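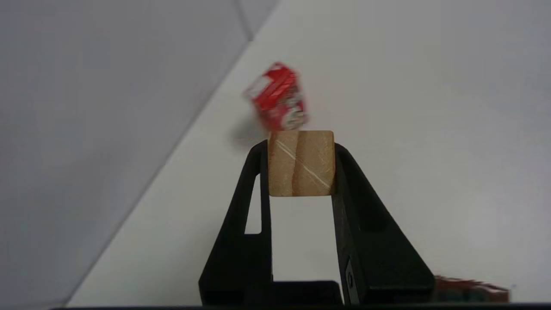

College basketball should cut its non-conference schedule

Weto State played 6 games before league play this season and won them all. The closest was decided by 19 points. The last one, against Justex, drew 1203 people to an arena that held 3593 for the conference opener.

I have had season tickets long enough to remember when these games meant something. Now the starters sit by halftime and the visitors take a check home. When Kazemi College came in, the score reached 80 with nine minutes left.

Coaches say they need the tune-up. Two games would cover that. Use the other dates for home-and-home series with schools like Nasura, an hour up the road, that can win in our gym. A loss in November would not hurt anyone, and I would drive in to see it.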